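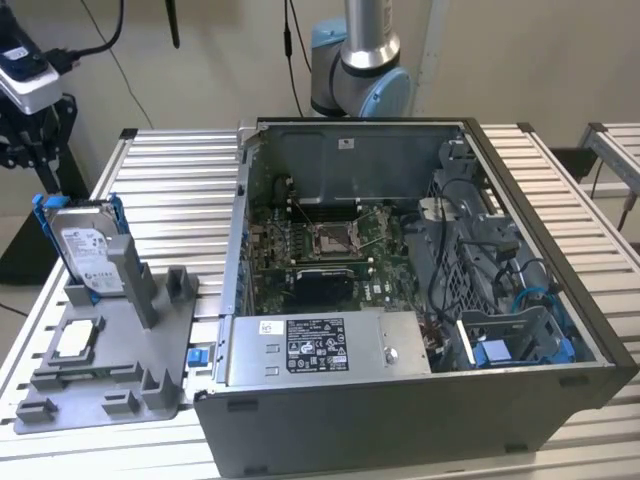
Figure 4.1 Desktop computer, side panel removed.

Chapter 4
Saying Goodbye at the Door: Separation in the First Weeks of Care

My first September as a lead teacher, I had a boy named Tadeusz Szulc in the toddler room who cried every morning from drop-off until snack. I was twenty-three, I had a brand-new certificate, and I was sure I was doing something terribly wrong. His mother was sure she was, too. We would stand there in the doorway of the Letilberg center at ten to eight, both smiling these awful stiff smiles, while he hung on to her coat with one hand and my lanyard with the other.

I bring him up because you will have a Tadeusz (you may have three at once!), and because most of what I did for him in those first days made it harder. I waved toys at him. I told him he was fine. Once I even suggested his mother slip out while he was looking at the fish, and I still wince about that one.

So this chapter is about separation: what it looks like at different ages, how to plan a settling-in period, and how to talk with families who are having a rough time of it themselves. Chapter 3 covered attachment in general, and I'm going to lean on it a lot, so if the words "secure base" don't ring a bell, go back and reread the second half before you start.

What we mean by settling in

Settling in is the stretch between a child's first visit and the point where she can use the room: play in it, eat in it, fall asleep in it, and go to an adult there when she needs help. Notice I didn't say "stops crying." Some children never cry at the door and are still a long way from settled. Stanisława Kwiatkowski, who trained me, used to watch the quiet ones hardest. She wanted to know whether a child would hold out her arms to be picked up, and she would wait weeks for it if she had to.

How long does it take? I can't give you a number and I get suspicious when other books do. At Letilberg we plan for 2 weeks and then throw the plan out whenever we need to. A child who comes two mornings a week has a lot less practice behind her by the end of the month than one who comes every day, and families often don't think of it that way until you say so.
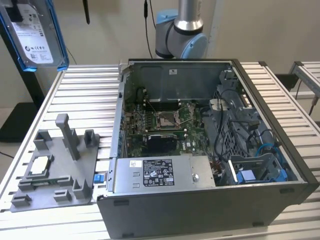
Figure 4.2 Processor socket, empty.

A child who is missing her parent can look as if she has lost skills she had last week. She won't feed herself, she won't use the words she has, she sits down in the middle of the rug and that's that. Parents find this alarming, and new teachers do too. I think of it a bit like the computer in Figure 4.2. The graphics card is seated, the memory slots are right there on the board, and the one thing gone is the processor from the middle. You wouldn't look at that and decide the card was bad. (Children aren't machines, and please don't quote me as saying so in your essays, but the comparison has calmed down a lot of dads.) The spoon skills are still in there. They need a grown-up she trusts close by before she can get at them, and for a while that grown-up is going to have to be you.

Age makes a difference

Babies under six months will often go to anyone with warm hands and a bottle, and then somewhere in the second half of the first year they begin to mind, loudly. Barbara Ziółkowski's daughter started with us at four months without a peep and howled at nine. Barbara thought we had changed something in the room. We hadn't; her daughter had gotten older. We'll look at her case again when we get to the observation records.

Before you read on

Take 25 minutes and write down the earliest goodbye you can remember, in 450 words or less. Put in where you were standing and what the adult said. Keep the page, as you'll need it for Activity 4.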